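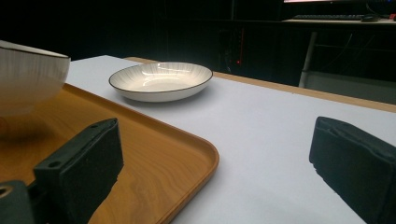

Dish and tray on the white table

Ticket 3848
Subject: Rear solar charger stops in the afternoon, starts again only after restart
Product: Afolabi solar charge controller, 72 V model, two units
Opened by: Folasade Ekwueme, Grellcombe student solar car
Assigned to: Hermenegildo Figueroa, technical support
Status: Solved, waiting for one answer

Folasade Ekwueme wrote, 18:40

Good evening,

I am responsible for the electrical part of our solar car. We are now on our December tour with school visits, from Drusdale to Brollelberg, which is 308 km with all the detours. The car has a 72 V battery, a 3000 W hub motor and two of your controllers. The front controller takes the panels on the nose and the bonnet. The rear controller takes the panels on the roof and the tail.

Since two days the rear controller stops charging in the afternoon. The red light blinks four times, then a pause, then four times again. The display shows "INPUT LOW". The front controller continues normally at the same moment and the sun is very good. When I switch off the rear controller at the panel side and at the battery side, wait one minute and switch on again, it charges. Then after some time on the road it stops again.

What I have tried already:
Cleaned the panels with water and a soft cloth. No change.
Checked the fuse between the rear controller and the battery. The fuse is good.
Changed the setting "Panel start voltage" from the normal value to the lowest value. It stopped later, but it stopped.
Updated nothing, because I do not want to update on the road without asking you first.

We have a visit at a primary school tomorrow and the children will want to see the charging numbers on the big display. It would be a pity if half of the car shows zero. Can you tell me if the controller is broken?

Kind regards,
Folasade Ekwueme

Hermenegildo Figueroa wrote, 19:25

Dear Folasade,

Thank you for the good information, and for not updating. Please leave the firmware as it is for now.

Four blinks together with "INPUT LOW" means that the controller sees a panel voltage under its limit for more than a few seconds. It does not tell us why. It can be the controller, the cable, a connector or the panels. Please put "Panel start voltage" back to the normal value, otherwise the fault is harder to catch.

I would like three things from you:
1. The log file from the rear controller. Menu, Service, Save log.
2. The panel voltage measured with a multimeter at the input of the controller, when it is charging and when it has stopped.
3. The same measurement at the other end of the cable, near the panels, if you can reach it.

Please isolate the panels before you open any connector. Do not pull a connector apart in full sun when current is going through it.

Hermenegildo

Folasade Ekwueme wrote, 21:10

The setting is back to normal. The log is attached. Measurements I can only do tomorrow as it is dark here. The connector near the panels is under the tail cover, which has twelve screws, but I will open it.

One question for the meantime. Can it be a problem of heat? The rear controller sits behind the seat and there is not much air. The front one has a small duct.

Hermenegildo Figueroa wrote, 08:15

I have read the log. The inside temperature of the rear controller is higher than I like, but it never reached the limit, and for heat you would see six blinks and a reduction of power before the stop. So I do not think it is the controller temperature. Better air would still be good for it.

More interesting is the input voltage. It does not go down slowly, as with a cloud. It jumps down, comes back, jumps again, and each time it is a bit lower under load. When the controller takes no current the voltage looks healthy. This is typical for a bad contact. Was the car on a rough road on these days?

Folasade Ekwueme wrote, 13:05

Yes. After Drusdale we had a long part with gravel, and there it began. I did not connect these two things in my head.

The measurements, made in the lunch break at the school:

While charging: the voltage at the controller is clearly lower than at the panels. On the front side, with the same type of cable, I can hardly measure a difference.
After it stopped (we had to drive two times around the football field before it did this): at the panels normal, at the controller almost nothing, and it changes when I move the cable by hand near the tail.

The teacher allowed the older pupils to watch, and one girl asked why I do not simply buy a new cable. It was a fair question.

Hermenegildo Figueroa wrote, 13:30

Then we have it. The controller is fine. Please isolate the panels, cover the tail with a blanket or cardboard, and open the connector pair under the tail cover. Look at the metal contacts and at the crimps. If the plastic is brown or soft, cut it away and do not use it again. Fit a new pair of the same make on both sides. Mixing two makes is often possible mechanically, but they do not always fit tightly.

Folasade Ekwueme wrote, 17:50

I opened it. The plus connector was a little brown on one side, and the wire came out of the crimp when I pulled with two fingers. I think it was crimped with the wrong tool when we built the car, and I am afraid it was me. We had spare connectors in the box and the correct tool was lent to us by a workshop in the town.

Both connectors are new now. I also fixed the cable with two clamps so that it does not hang and shake. We drove until the sun was low, with some gravel also, and the rear controller did not stop. The voltage difference between the two ends is now the same as on the front side.

Tomorrow I will pull at all the other crimps, as they were made in the same week.

Hermenegildo Figueroa wrote, 18:20

Very good. Yes, please check all of them, and also the ones at the battery side with the battery disconnected. If one is loose, replace it even when it does not give trouble today.

I would like to keep your log for our training material. The name of the team and the positions would be removed. Is this allowed from your side? I leave the ticket open until you answer.

Folasade Ekwueme wrote, 20:45

I must ask our lecturer, she is driving the support van and is not yet here. From me it is yes. Two more crimps on the front side were not good and I have changed them already this evening.

If I make a duct for the rear controller, from which side should the air come? The manual shows only the standing position and ours is lying.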